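Open afternoon at Derneck: notes on cloth handling

Filed under: visits, grippers, textiles

I spent an afternoon in November at Derneck, the unit on the old printworks site which opens its doors twice a year to anyone who fills in the form early enough. I went for the textile cell. There was also a palletising demo and a talk on safety relays, and I skipped both.

My interest is narrow. I have worked on rigid part handling for most of my career, and cloth breaks nearly every assumption I rely on. A bracket has a pose. A sock has a heap. The Derneck people are using a system they call Sirkum, which covers the arm control, the grasp planner and the logging, and the stated aim is to sort mixed knitwear from a textile recycling stream into grades. Sorting needs each item separated from its neighbours and presented to a sensor, so the work at present is almost entirely about picking up one thing and only one thing.

The layout

The demonstration ran on a white worktop under diffuse lighting. I asked about the choice of white, as it washes out anything pale. The reply was that the current set of garments is mostly dark and mid-toned, and that pale items are being left for a second phase with a different surface. Fair enough, although I would have liked to see it fail on a cream jumper.

Visitors stood behind a waist-high barrier with a monitor at one end. The monitor cycled between the wrist view, a force trace and the planner's ranked list of candidate grasps. The force trace was the most useful of these and had the smallest window.

The cell had logged 2,926 grasp attempts up to the morning of the visit. Of those, 1,323 were on single items laid out by hand and the rest were on heaps. They were clear that the two groups should not be pooled, and gave no combined success figure. I have sat through enough demonstrations with one large percentage on the first slide to appreciate this.

How the grasp is made

The method is a pinch from opposite sides. The planner looks for a ridge or peak in the fabric, places the fingers either side of it and closes. If there is no ridge, it makes one by pushing the cloth a short distance along the table. This second routine is called Mosquera in the menus. I assume it is somebody's surname or somebody's street, and did not ask.

Closing force is the difficult parameter. Too little and a fine knit slides out as the arm rises. Too much and the fingers lock up a fold from whatever lies underneath, so that two items leave the table together. The planner starts low, lifts a few centimetres, checks the wrist load against what it expects for one garment and either carries on or lets go. The check takes a noticeable moment. On a production line it would be too slow, and they said as much before I could.

Finger surface matters more than I expected. I had assumed high friction would always be preferable. In their trials a very grippy pad held on to the top layer well but refused to release it, and the item hung from one finger until the arm was shaken. They went through 19 pad compounds and kept three. The material is supplied under the name Skultivard, and comes as sheet to be cut and bonded in house. I was allowed to handle an offcut. It feels like the sole of a cheap plimsoll.

Cable routing is a point I always look at, and one I was less happy with. Cloth finds exposed hardware. Any screw head, bracket edge or loose cable near the fingertips will eventually catch a loop of yarn, and once that happens the release fails regardless of what the planner has decided. There are plans for a fabric shroud over the linkage. I would do it soon.

Gripper on dark knit, and on grey:
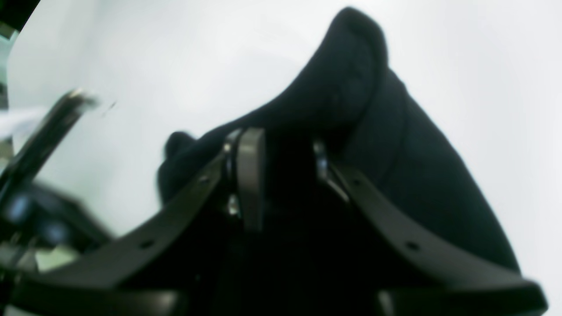
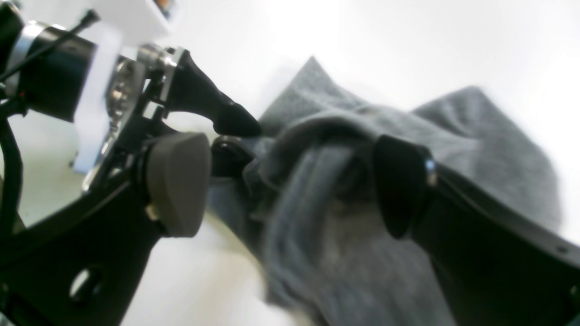

The questions at the end ran to half an hour. Someone wanted to know about suction, which is the obvious alternative and works well on woven shirts. On open knits the air goes straight through, and the pump needed to overcome that is loud and expensive to run. Needle grippers were also raised. They hold knitwear very reliably, but they leave marks, and the upper grades are meant for resale. So fingers it is, for now.

I asked about repeatability between operators. When a person lays out the garments, the heaps are never quite as random as that person believes, and a planner tuned on one person's heaps may do worse on another's. They had noticed the same effect and now tip the items out of a tub for the heap trials. It is a crude fix, but it costs nothing. I would still want the results broken down by who held the tub.

My main reservation concerns the load check. It depends on knowing what one garment weighs, and in a recycling stream that is exactly what you do not know. A heavy sock and two light ones can read the same. The answer given was that the vision side will eventually supply an estimate of fabric type and area. That moves the problem along a step, and I was shown no results for it.

Practical notes for anyone thinking of going to the next one. Parking is limited to 8 spaces and they were full when I arrived, so use the road behind the tyre depot. Closed shoes are required and are checked at the door. The textile cell runs on a rota with the palletiser, and the sheet by the kettle has the times. The coffee is instant.

I have asked for a copy of the force traces for the heap trials, with the failed lifts left in. If they arrive I will plot them against my own figures for thin rubber gaskets, the nearest thing to cloth I have had to pick up, and put the comparison in a separate post.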